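Butwood Council Votes: README

Version of March 31, 2018

This data set contains the recorded votes of the town council of Butwood. It was prepared for people who want to study how the coalition and the opposition voted on the same motions. The minutes were published only as scanned paper, so all votes were typed by hand and then compared with the original by a second person.

Contents

votes.csv — 1,445 rows, one row for each motion
members.csv — name, party and district of each council member
motions.csv — short title, date and sponsor of each motion
notes.txt — open questions from the typing

The votes are coded as Y (for), N (against), A (abstained) and X (absent). In 131 motions the minutes give only the final result, without names. For these motions the member columns are empty. Please do not read an empty field as absence. 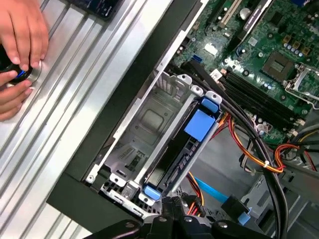
A hand on the round black knob, next to the open computer case.

Party membership is the one at the day of the vote. Two members left the Cabello list in October and sat as independents after that, so they appear twice in members.csv, with different ID numbers. If you want to follow one person through the whole term, use the column person_key.

Known problems

Secret votes, for example the election of the deputy mayor, are not included. The motion titles were shortened to 200 characters. The budget amendments of the Jurbridge district were voted as one package, but the minutes list them separately — we kept them separate.

Use

You may use the files freely if you name the source as Rirnumlow Vote Archive. Corrections are welcome, please send them to Regula Stöckli with the motion number and the page of the minutes.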